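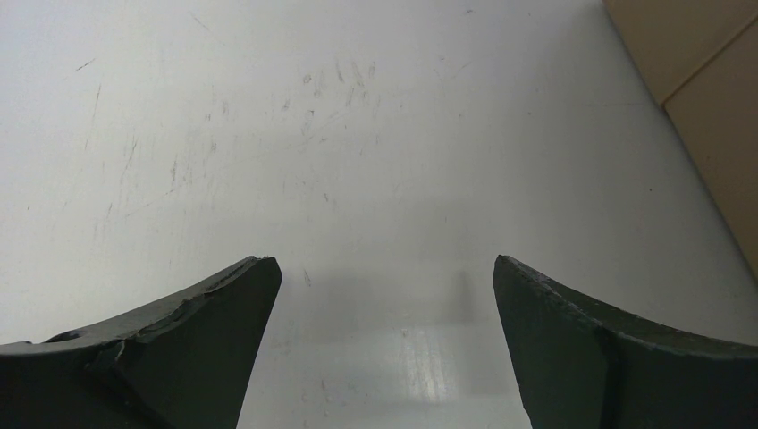
NOTICE OF DETERMINATION
Office of Unclaimed Correspondence, Pleltthorpe District
October 2, 2023
In the matter of Item 3804

1. The Office has been asked to determine the proper disposition of one letter, sealed, addressed in blue ink to "The Tenant, Upper Floor, Bárány House." The letter was received at the Pleltthorpe counter in July. It bore correct postage. The house to which it was addressed has no upper floor.

2. Under the standing rules, a letter which cannot be delivered is held for 20 days and then returned to the sender. The letter carried no return address. It was therefore assigned to Senior Examiner Snežana Vukčević, who was at that time responsible for all items in the 3000 series.

3. Examiner Vukčević visited Bárány House on the second day of the holding period. She reports that it is a single-story dwelling on the Driteo road, with a slate roof and a locked gate. The owner, Mrs. Valbona Hodžić, came to the gate and stated that there had been an upper floor until the winter of the great storm, when it was lost. Asked whether there had been a tenant, Mrs. Hodžić said that there had, and that he had paid through the end of the year.

4. The Examiner asked where the tenant had gone. Mrs. Hodžić replied that he had not given notice.

5. The Office has considered whether this reply is responsive. It finds that it is.

6. On the Examiner's second visit, Mrs. Hodžić produced a rent book. The entries are regular and in the same blue ink as the address on Item 3804. The last entry is for December of the year of the storm. Beneath it, in pencil, Mrs. Hodžić had continued the account in her own hand, month by month, with the sum owed left blank in every line.

7. The Examiner inquired why the sum had been left blank. Mrs. Hodžić said that she did not think it right to charge a man for rooms he could not get to. She then asked whether the Examiner would take coffee. The Examiner's travel form shows that she returned to the office 4 hours late, and she has been reminded of the reporting requirement.
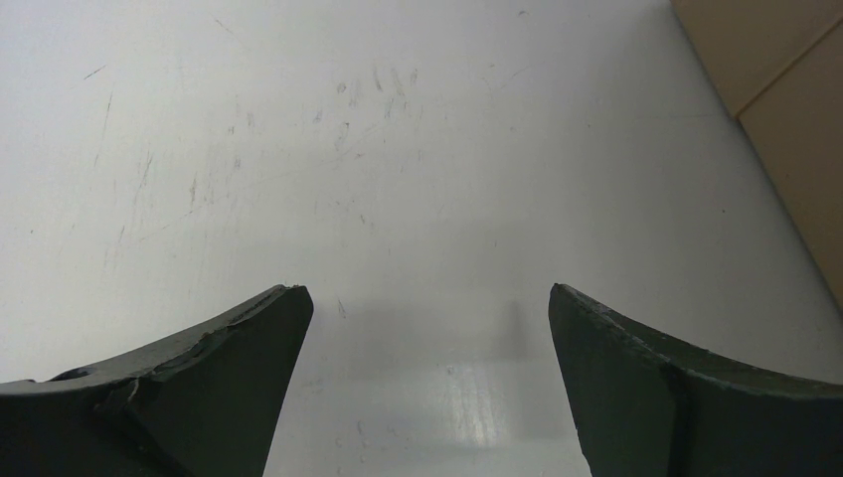 8. A search of closed files was then ordered. It located Item 3496, a letter in the same ink, addressed to "The Owner, Lower Floor, Bárány House." That item had been marked undeliverable by a former clerk, on the ground that a house of one story cannot be said to have a lower floor. The Office regrets this reasoning. Item 3496 was delivered to Mrs. Hodžić by hand, with the customary form of apology. She signed for it and put it in her apron pocket without opening it.

9. There remained the question of Item 3804. The Prosov sorting room advised that it be destroyed. Examiner Vukčević objected in writing. Her objection runs to a single page and states that the addressee has an account in good standing, that his landlady considers him to be in residence, and that the absence of a floor is a matter for the Building Inspector and lies outside the powers of this Office.

10. The objection is sustained.

11. On the last day of the holding period the Examiner carried the letter to Bárány House. Mrs. Hodžić had set a ladder against the west wall, where the staircase used to come up – she was particular about the spot. The Examiner climbed to the top rung. In the portion of her report headed "Manner of Delivery" she has written that she held the letter out at the height of a door, and that it was taken.

12. The portion headed "Received By" contains a signature in blue ink. The Office has compared it with the rent book and is satisfied.

13. Item 3804 is closed. The Driteo road carrier is directed to bring a ladder on future calls to this address. Any person wishing to contest this determination may do so at the Pleltthorpe counter during ordinary hours, on the ground floor.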